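Clisdale Room Acoustics Study
Progress report to the Lornau Fund, second reporting period
Prepared by Sepehr Rashti
Tue 20 August

1. Status

Work on the reverberation survey is on schedule. Measurements have been completed in 17 of the rooms listed in the grant agreement, and the remaining rooms at the Zamani building will be measured before the end of the period. No change to the scope is requested.

2. Measurements

The survey has produced 257 usable impulse responses. A further set was discarded after a fault was traced to a microphone preamplifier. The unit was replaced and the affected rooms were measured again. Results are given in octave bands from 125 Hz to 4 kHz.

Rooms with hard, parallel walls continue to show the longest decay times, mainly in the mid bands. Flutter echo was recorded in four of them. Carpet lowered the high-frequency values as expected but had little effect at 125 Hz – this agrees with the model submitted with the first report.
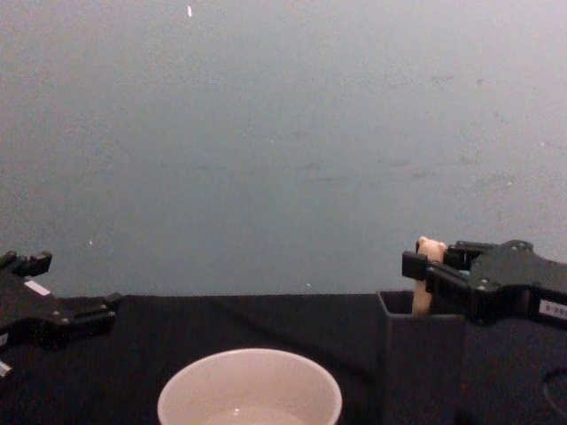

Figure 1. Plain gray wall behind a table covered in black cloth.

3. Listening tests

Listening tests began in the second month of the period. To date 183 test sheets have been returned, against a target of 800 for the whole project. The rate is lower than planned. Sessions were held only on weekday mornings, and evening sessions will be added from next month. The word lists have been shortened so that a session fits within one hour.

4. Data and software

Raw recordings are stored on the Lalura server with a second copy held off site. The analysis script now handles short rooms correctly; earlier decay values for the two smallest rooms were too high and have been recalculated. Corrected tables are attached as Annex B.

5. Budget

Spending is slightly under plan. The balance on the equipment line will cover calibration of both sound level meters. Travel costs are in line with the forecast.

6. Next period

– Complete measurements at the Zamani building
– Start evening listening sessions
– Test absorber panels in two rooms with flutter echo
– Submit the draft technical report in December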